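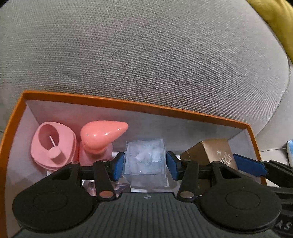

Who do I call if I find a snare on a public footpath?

Call the police non-emergency line first and ask for the wildlife crime officer, then send the same details to whichever animal welfare group covers your county. Take photos and a location before you leave. If an animal is caught in it, ring the welfare group first and stay back.

Posted in: Reporting and Evidence

tpark_42
Adding some background to my question. I walk my dog on the path behind the Pitton estate and found a wire loop at the bottom of a fence, right where something has been pushing through. It was anchored to a stake. I left it alone and went home. My brother says I should have cut it. Was he right?

usa.thongdee
No, leave it. If it's set legally and you damage it, you can end up being the one in trouble. If it's set illegally, you have destroyed the thing the officer needs to see. Photos from a few angles, something for scale, location off your phone, and note the time.

hedgeline
I disagree with that. I've found 2 badgers dead in wires over the years and both times I had reported the fence line weeks earlier. Nothing was done. You report it, they log it, the animal dies.

usa.thongdee
I'm not saying the response is good. I'm saying what happens if you cut it. A friend of mine pulled one up and the keeper had her on a trail camera. She was the one interviewed.

hedgeline
And was she charged?

usa.thongdee
No. She still spent a month worrying about it.

Siriporn O
It depends on where you are. The rules on snares are different from one country to the next, and in some places they are banned outright, so "set legally" may not even apply. tpark_42, which side of the border is Pitton estate on? And was there a tag on the wire? Where they are allowed, some places require a tag with an ID number.

tpark_42
English side. I didn't see a tag but I didn't get down and look closely either. My dog was pulling.

Siriporn O
Then go back without the dog if you can, and look from the path. Don't climb the fence. Check whether the wire looks rusty and whether there is any sort of stop on it to keep the loop from closing all the way.

beagle_dad
I'll be the unpopular one. I've worked on a shoot and most keepers check their wires every day and do it by the book. One loop on a fence doesn't mean cruelty.

hedgeline
By the book still means an animal sitting in a wire all night.

beagle_dad
That's an argument for changing the law. It isn't what she asked.

c_kaewmanee
Can we stick to the question. tpark_42, when you call, ask for a reference number and write it down. If you don't hear back in a week, call again and quote it. I reported a cage trap near Vivgate in July and it took three calls before anyone went out. The second person I spoke to couldn't find any record until I read the number to her.

tpark_42
Went back this morning at 7:30. It's still there, no tag that I could see, and there is a second one 50 yards along. Photos taken. I called and have a reference number. They said an officer would ring me.

usa.thongdee
Good. Keep the original photos on your phone, don't crop or edit them.

hedgeline
Let us know if they do ring. I'd like to be wrong about this.

tpark_42
Will do. Walking the dog the other way for now.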